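Print | E-mail

Chapter 3
Folding and Storing Cloth

A striped cloth is a good piece to learn on. The stripes show at once whether a fold is straight. Start with the hem, and find two corners before you lift anything. 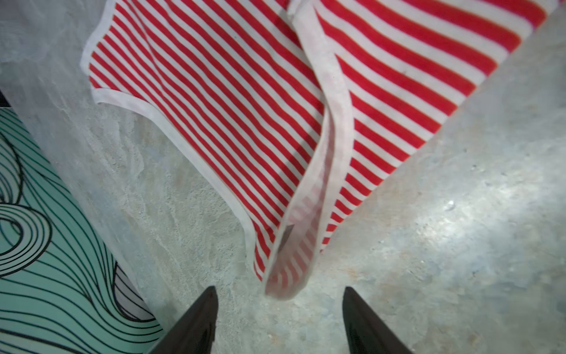

Figure 3.1 Striped cloth with a white border, partly folded.

Smooth out any twist in the border first. Then bring the edges together and press the fold flat with your hand.

Contact | © 2021 Arnisa | Back to top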